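Notes from my talk on stocking a guest room
Posted Sep 10, 2018 by the Satow House blog

Several people asked for the notes from my talk at the Jametti innkeepers' meetup, so I'm posting them more or less as I had them on the lectern. Where I went off script I have tried to fill in what I said.

Opening. Say hello, say where we are. Satow House has 6 rooms, open all year except for two weeks in December. We took over the building with no hotel background. Everything in this talk comes from running those rooms and writing down what guests asked for at the front desk.

The notebook. Hold it up. Last year we logged 1277 requests. A request means somebody came downstairs, called, or left a note asking for a thing. Directions and restaurant questions were not logged. Of the 1277, 581 were for something a person would normally pack in a toiletry bag. That was the number that made me want to give this talk. We had been spending our money on robes and better coffee, and people were coming down in their socks for toothpaste.

What they ask for. Toothpaste is first by a long way. After that, in order: a phone charger, a razor, contact lens solution, a comb, pain reliever. (Pause here, somebody always has a story about lens solution.) Toothbrushes are lower than you would think. My guess is that people remember the brush and forget the tube, or the tube runs out on the trip.

Why they don't ask. The notebook only catches the ones who come down. We put a card in two of the rooms saying the desk had basic items, no charge. Requests from those two rooms went up right away. Late arrivals in particular won't bother you at night if they think it is a nuisance. They just go without and are a little unhappy in the morning.

Buying. We started with the tiny hotel tubes from Hendico, by the case. The price per tube is fine. Two complaints: the caps crack, and a family of four goes through them in one evening. We switched to regular store sizes in cartons, bought 20 at a time, and we keep a few of the small ones for single-night stays. A sealed carton also looks clean to a guest in a way a loose tube does not. Rashidi will mix a case for you if you call them – the website doesn't show that option.

Check dates when the delivery comes in. Write the month on the outside of the case with a marker and put the new case behind the old one. We threw out a lot of sunscreen the first year from not doing this.

Where to put it. Three things we tried. A basket in every room: people liked it, but it got expensive, and half-used items have to be thrown away. A locked cabinet at the desk: cheap, but it felt like asking the school nurse. What we do now is a table that guests can walk up to without talking to anyone, with a cloth on it and no sign about prices.

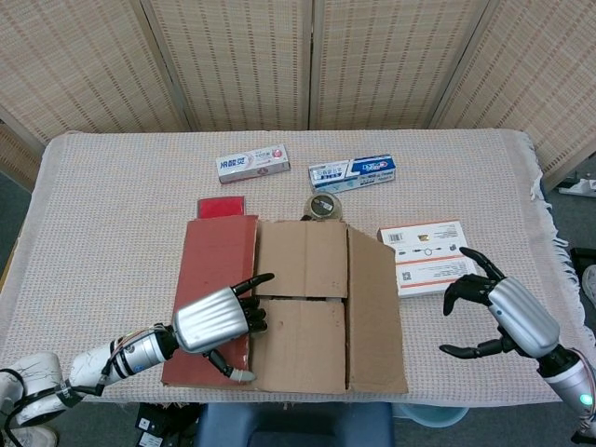 Keep the selection small. When we set out too many kinds, people stood there reading labels and then asked the desk which one to take. Two of each item is enough at any time. Restock in the morning with the breakfast setup and again before you lock up.

Cost. For us it comes to less than the fresh flowers did. I would still buy the flowers if I could, but no guest has ever come down at eleven at night to ask for one.

Allergies and kids. Leave everything in its original package so the ingredients can be read. Pain reliever stays behind the desk. So do razors – this came up in questions and I should have had it in the notes already.

Questions. If there is time, ask the room what they get asked for most. Beach places will say sunscreen. Get somebody from a ski town to answer if there is one.

Comments

portagelodge: Ski town here. Lip balm, and it isn't close. Did you ever try charging for any of it?

Satow House: We did for one summer. Making change took more of our time than the items were worth.

twoporches: We had the same cracked caps from Hendico. They replaced a case when I sent photos.

marlow_inn: Going to start a notebook this week. Do you log extra pillows?

Satow House: Yes, on a separate page. Pillows are most of what's left after the toiletries.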